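About Us

Trondodeck is the student robotics club at Thambiah Technical School. We meet after classes in the second-floor workshop and spend most of the year teaching a robot arm to do ordinary tabletop jobs. Members range from first-year students who have never written a line of code to seniors who are planning to study engineering.

The club started as a single elective class. When the class ended, the students who had taken it wanted to keep going, and the school let them use the workshop and the arm outside of class hours. Today we are a regular school club with our own budget, our own shelf of parts and a place on the activities calendar.

What we work on

Our main project is called Trorow. The goal is a set of short handling tasks that one arm can do on an unprepared table, with the objects left wherever they happen to be. Picking up a part from a marked spot is something most new members can program in their first month. Doing the same thing when the part has been moved, turned or pushed up against something else takes a good deal longer, and it is where most of our time goes.

Students run the arm by hand first and record each attempt. So far the club has logged 3,753 attempts, and more than 2,000 of them have been reviewed and labeled by members. The labels are simple: what the task was, whether it was finished, and where it went wrong if it wasn't. The rest are waiting for review, and this is usually the first job we give to someone new.
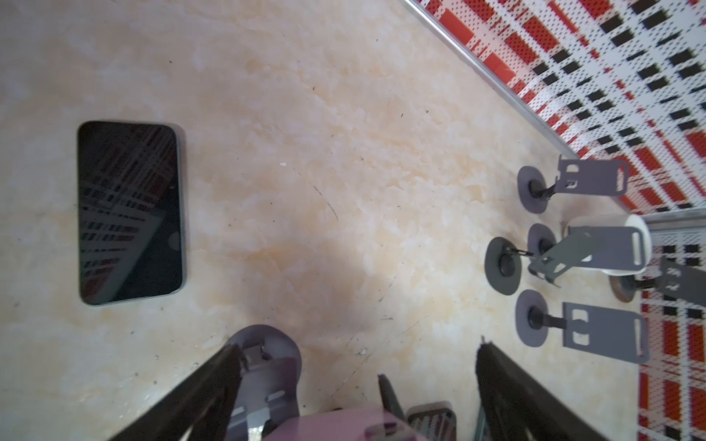

Choosing the objects is a job in itself, and the students do it. We look for things people keep on a desk or a counter, and we prefer shapes that make the gripper work for its hold. The gray phone stands are a good case. Each has a flat round base, a short post and a slotted plate set at an angle, and with several of them close together the plate of one can overlap the next, so the order of picking matters. A phone with its screen off is a different problem - the glass reflects whatever is near it, and the wrist camera sees the reflection as well as the phone. Members write up each new object on a single page before it goes into the project, with notes on where to grip it and where not to.

How the club is organized

There are three groups: hardware, software and records. New members spend a few weeks in each and then pick one. Hardware looks after the gripper fingers, the mounts and the cables. Software writes the control programs. Records keeps the logs in order and prepares our entry for competitions.

Competitions

We enter the Irnora Student Robotics Challenge each April in the handling category. Teams get 500 points for a complete run and lose points for drops and restarts. Our best score to date came from a slow program that stopped to check its grip before every lift. We still use a version of it.

Joining

Any student at the school can join, and no experience is needed. The membership fee is 700 for the school year and covers parts, printing and competition travel. Students who need help with the fee can ask at the school office. Sign-up sheets are on the workshop door, and visitors are welcome to sit in on a session before signing up.

Page last updated 2021-06-26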